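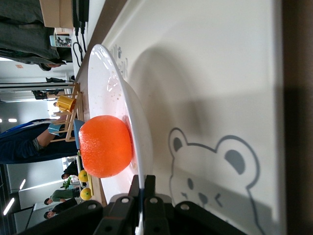 4. What the open drawing hours changed

4.1 Who came, and who kept coming

The open drawing hours in Plendurham and Tilldale were set up as a plain offer: a room, paper, pencils, good lamps, and no sign-up. We recorded 414 visits over the study period. Those visits were made by 70 people, and 36 of them came back often enough to meet our definition of a regular (at least four sessions at the same site). We were delighted by that share. Studies of drop-in arts programs tend to report a long tail of single visits, and our own pilot in February had led us to expect the same.

The two sites did not behave alike. Plendurham filled early in each session and thinned out before the end. Tilldale started slowly, and people there stayed late, sometimes past closing, to finish a piece of shading they were pleased with. The Plendurham room sits beside the main bus stop, while Tilldale is a longer walk from anything, and we suspect travel explains much of the gap. Our attendance log does not let us separate travel from the other differences between the sites, such as the later start time at Tilldale and its larger tables.

Return visits were strongest among people who told us at intake that they had not drawn since school. This was the finding that excited us most! Our working model, adapted from the Balogh scale of creative confidence, predicted the reverse: people with recent practice should have felt more at home and returned more. In the interviews, several beginners said that what brought them back was being able to see their own last drawing in the folder and put a new one next to it. The more practiced visitors mostly drew in sketchbooks they carried home, so they had no folder at the site and no small pile growing in it.

4.2 Subject matter and the pace of a session

Sessions had no set theme. Visitors could draw from life, from memory, or from the box of postcards at each site. Drawing from life was the most common choice at both sites, and the simplest subjects held attention longest. A mandarin orange on a round white plate (Figure 3) gives a beginner one strong shape inside another, a dimpled surface to puzzle over, and bright highlights where the light catches the peel and the glaze. Crowded arrangements did less well. People began them with energy and then stalled when two objects refused to line up, and the field notes from those sessions record a lot of erasing.

Talk followed the same pattern. When several people worked from one simple subject, they compared drawings without being asked, and they did so across skill levels. One visitor described this as "getting to see six ways of being wrong about the same plate, and liking four of them." Where each person had a separate subject, conversation was friendly but seldom touched on the drawing. We coded 40 stretches of table talk in full, and the shared-subject tables produced longer exchanges about marks, edges and tone -- often between people who had not met before that evening.

Several visitors with low vision took part, and their comments reshaped our thinking about subject choice. They asked for high contrast, one main object, and freedom to move close. All of these are easy to provide, and sighted visitors at the same tables liked them too. We had treated access needs as a matter of room layout and materials. It now seems plain to us that the subject on the table belongs on that list.

4.3 Limits

Both sites had the same two facilitators, and their warmth surely did some of the work we are crediting to the format. The Polton site, where a different team was due to run a matching series, closed for roof repairs before its first session, so we have no comparison there. Our interviews also lean toward regulars. Of the people who visited once and did not return, only a few answered our follow-up card, and their reasons (a new job, a sore wrist, a dislike of the lamps) are too scattered to build on. A second series at Polton, with intake questions revised to ask about travel and about drawing at home, would answer much of what is left open in this section.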